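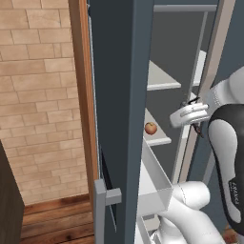
How many demonstrations of one kitchen task should be recorded before the first training run? Start with 30, then add more only for the starts where the policy fails.

Tips for fridge tasks in simulation

Vary the door angle between episodes. At Prundside a set of 69 runs shared one angle and had to be redone.

Move the food item along the shelf -- a few inches is enough.

Hold still for 3 seconds at the end of each episode.

Keep failed grasps in a separate folder, labeled by cause.

Replay every 10th episode before saving the batch.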